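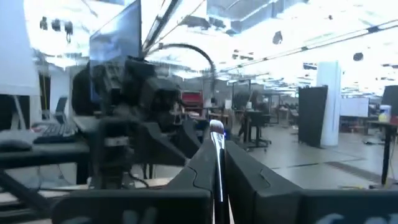 How much should we set aside for gripper fingers this year? Plan on 500 dollars per arm, and keep that line separate from the arms themselves.

I learned this the slow way with our order from Kastorine. I priced the two arms down to the last bolt, felt very pleased with myself, and then left fingers, cables and mounting blocks under "misc" (don't do that!). The quote from Ilport for spare finger sets came in at 415, and I had to go back and ask for more in August, when everyone with a signature is at the lake.

Thin handles are what made us pick a narrower finger - brushes, pens, that sort of thing - so if your list of tasks has small stuff on it, write the list before you shop. The Tirkstead bench is getting the next set, and I've put 3000 in the draft for everything that isn't an arm. Send me your wish lists, long ones are fine!

Comments

benchrat: Does the 3000 cover shipping?

lowtorque: We put cables on their own line too. Big help at renewal time.

mika_t: Please add a second keyboard to my list, thanks

Last updated: August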